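# Vaccine clinic sign-up page drops bookings after the address step 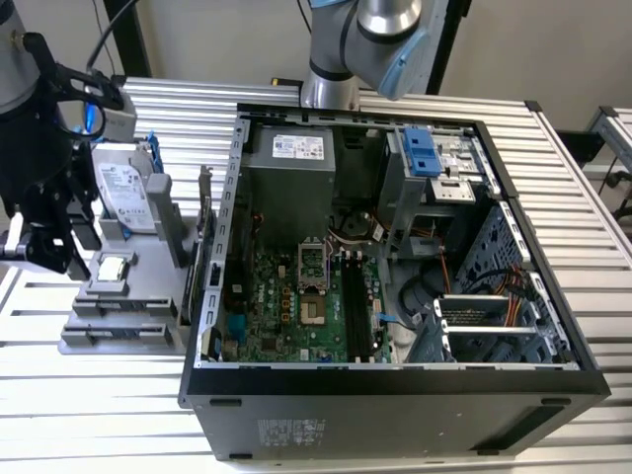 Desktop tower with the side panel off, on the work table.

**Opened by:** Chiamaka Tamuno, Histholm county health office
**Assigned to:** Heikki Pelkonen
**Status:** Closed, one follow-up open
**Priority:** High

## Report

Residents booking a flu or COVID shot through the county page get as far as the address step, press Continue, and land back on the first screen. No error message. The front desk started getting calls at 8:15 a.m. when the September slots opened. The Denen clinic has 200 slots and should have been nearly full by noon. At noon it showed 40.

Phone bookings are working. Hildegard Grube moved two people off the records desk to take calls.

## Log

**8:50 a.m. — Heikki**
Tried it from my own desk with a Histholm address. Booking went through. Tried again on my phone, same result. Asked Chiamaka for the addresses of people who called in.

**9:30 a.m. — Chiamaka**
List attached in the shared folder. Most are from Denen and the north end of Hinton. A couple of callers said they tried three times.

**9:55 a.m. — Heikki**
Can repeat it now. Any address in Denen fails. Hinton fails only north of the river. Cleared the page cache and restarted the booking service. No change.

**10:40 a.m. — Heikki**
The address check compares the ZIP code and street to a residency table. The table was replaced last night so the clinics could tell county residents from people across the line in Obi. The new file has 238 street ranges. The old one had more, but I don't have the old count yet.

**11:20 a.m. — Ladi Edet**
I loaded that file. It came from the planning office as a spreadsheet and I saved it as text before the import. The import reported success. I did not compare it to the old one.

**12:10 p.m. — Heikki**
Found it. The Denen rows have a second ZIP code in the same cell, separated by a line break. The import treats the break as the end of the row and throws out what it can't read. Same for the Hinton rows north of the river. It skips them without writing anything to the log.

**12:25 p.m. — Hauwa Akande**
Can we turn the residency check off for today? Health officer is fine with it. We would sooner vaccinate a few people from Obi than turn away our own.

**12:35 p.m. — Heikki**
Check is off. Tested with five Denen addresses, all booked, then canceled them so the slots went back.

**1:15 p.m. — Chiamaka**
Calls have slowed down. Denen is filling. We posted a short notice on the county page asking people to try again — wording approved by Hauwa.

**2:50 p.m. — Ladi**
Cleaned file is ready. One ZIP code per row. Loaded it on the test copy first. Denen and both halves of Hinton pass. Obi addresses get the message that sends them to their own county.

**3:30 p.m. — Heikki**
Loaded on the live page and turned the check back on. Watched around 50 bookings go through, no returns to the first screen.

## Questions raised during the day

**Do people who booked while the check was off keep their appointments?**
Yes, per Hauwa. Clinic staff should not ask for proof of address at the door.

**Did anyone get booked twice?**
Hildegard checked the phone bookings against the online list. Two duplicates, both removed after calling the residents.

## Follow-up

- Import should stop and show the rejected rows. Heikki, before the October slots open.
- Get the row count from planning with each new file. Ladi.
- The "start over" screen needs a message with the phone number on it. Not assigned.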